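Skoven work room to clear drinks from shared tables

November 3, 2018

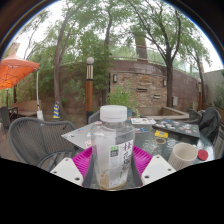

A nearly empty drinks bottle on the glass-topped table, with two closed laptops behind.

Open drinks are to be kept off the shared tables at the Skoven work room from Monday week, under rules issued by the operator, Putance. The change follows four liquid spills on laptops in October, two of which needed a new keyboard.

The rule covers all 19 tables, including the round glass ones by the windows. Bottles with a screw cap may stay on a table while in use, but must be closed between drinks. Cups and cans go on the side shelf, which has been widened to 90 cm.

Bottles with liquid left in them should be emptied at the sink before they go in the recycling bin. Labels can be left on. Cards, stickers and other small items found on tables at closing time will be held at the desk for four weeks.

Mebrat Tekleab, who runs the room for Putance, said the glass tops would also be wiped down twice a day. Questions about damaged equipment go to Christos Vrettos at the desk.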